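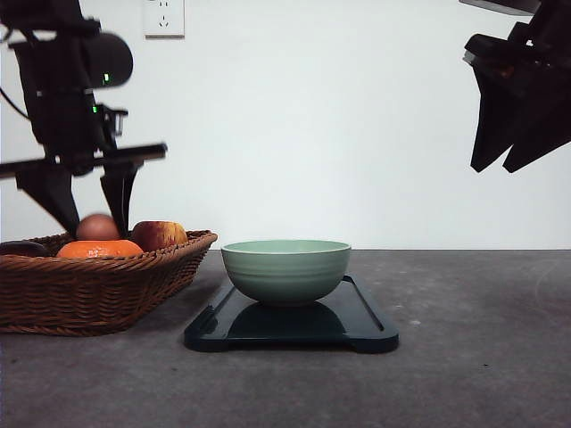
Every December the same advice comes around again, and this year it reached me from three directions at once: put your fruit in a basket on the counter and you will eat more of it, waste less of it, and feel generally better about your kitchen. I have my doubts. A wicker basket is a handsome thing, I'll give it that. The tight weave and the thick braided rim look good on a gray tabletop, and a bright orange mandarin sitting low in front of a red-and-yellow apple is about as cheerful as a winter kitchen gets. But looking good and keeping fruit are separate jobs, and most of what gets written on the subject mixes them up.

I asked readers of this newsletter last month how they keep their fruit, and 38 of you wrote back. Thank you. Some of you wrote a lot. Elsie Faulkner sent four pages, two of them on pears, and I enjoyed all of it even where I didn't believe it.

The claim I hear most is that a woven basket "breathes." Fine, it breathes. So does a bowl with no lid. The air can get in at the top of either one, and the fruit on top doesn't care what's going on in the side wall. Where I'll grant the basket something is at the bottom, where fruit sits on fruit and whatever moisture is down there has somewhere to go. If you stack deep, weave beats china. If you keep a single layer, I can't see that it matters, and I've been keeping a single layer in both for most of the fall.

Then there's the mixing question. Apples give off ethylene gas as they ripen, and that much is well established. Plenty of other fruit softens faster in its company. People hear this and conclude that apples must be kept in solitary confinement, which seems to me a large step. What are you keeping, and for how long? If the mandarins will be gone by the end of the week, the apple next to them isn't going to ruin your life. Citrus doesn't ripen any further once it's picked, so softness isn't really the danger with mandarins. Mold is, and drying out. A firm plum is another story, and so is a green banana or a hard avocado, and if you're in a hurry you may even want the apple in there.

Merle Partington disagrees with me and has done for years. She keeps her apples in the garage and everything else in the house, and says she hasn't thrown out a plum since she started. I've asked her how many plums she buys. She tells me that's beside the point.

Now for the gadgets. The Gisier fruit saver is a little plastic pod you drop in with your produce, and the packet I bought says it will keep things fresh up to 3 times longer. Three times longer than what, it doesn't say. I put one in my basket and none in a second basket beside it, same store, same bag of fruit split between the two, and left both on the counter. The mandarins in both went leathery together. One apple in the pod basket went soft near the stem first, which proves nothing at all, but I did enjoy it. Refills come in a box, and I didn't buy the box.

The Londau basket liner is a cotton cloth with elastic around it. It stops small stems and leaves falling through onto the table. It also covers up the part that was supposed to breathe, so I'd like the people who recommend the basket and the liner together to talk to each other. I kept mine, I should say. It washes well and I use it for rolls.

Isla Prendergast wrote to defend the basket on different grounds, and hers was the letter that came closest to changing my mind. She has two teenagers. With the fruit in the refrigerator drawer it got ignored, and with the fruit out where they drop their school bags it got eaten. I believe her. I also notice she moved the cookies to a high shelf in the same week, and she mentions it only in passing, in the last line. I would like somebody to move the fruit and leave the cookies alone and write to me about it.

A few things I'm willing to say without arguing:

Keep the basket out of direct sun and away from the stove.

Don't wash fruit before it goes in. Wash it when you're about to eat it.

Turn things over every couple of days. The bad spot is always on the side you can't see, and with mandarins it's usually where two of them touch.

Buy less. Ashton Bolger and I weighed what each of us threw out over one month, and mine came to 320 grams, nearly all of it from one big bag of mandarins I bought because it was a good price. Ashton won't let me print his number. He has promised to do it again in January with smaller bags.

As for the basket itself, check the inside before you pay. Run your hand along it. The Landry one I returned had cut ends poking in all the way along one side, and it put a hole in a plum before I had it home from the car. A rim that's properly wrapped or braided will last, and a rim that's stapled tends to come undone at the corners. For cleaning, I brush mine out dry with an old paintbrush and wipe it with a barely damp cloth. Don't soak it. I know there's a video where a man soaks his in the bathtub. He doesn't show it a month later.

Lindsay Maihi asks whether rectangular baskets hold more than round ones. On a crowded counter I find the rectangular sort easier to push back against the wall, and that's as far as I'd go. She also asks whether it's worth paying 100 dollars for the hand-woven one in the window at Ivton. I went in and picked it up. It's lovely, it weighs next to nothing, and I would be afraid to put a pear in it. My own was secondhand and has a chewed corner, and it has outlasted two refrigerators.

Next time I'm taking on onions and potatoes, and whether they really can't share a cupboard. If you've kept them together for years and have no complaints, I'd especially like to hear from you. Letters to the usual address, and please say how warm your kitchen is, as half of the last batch left it out and I had to write back and ask.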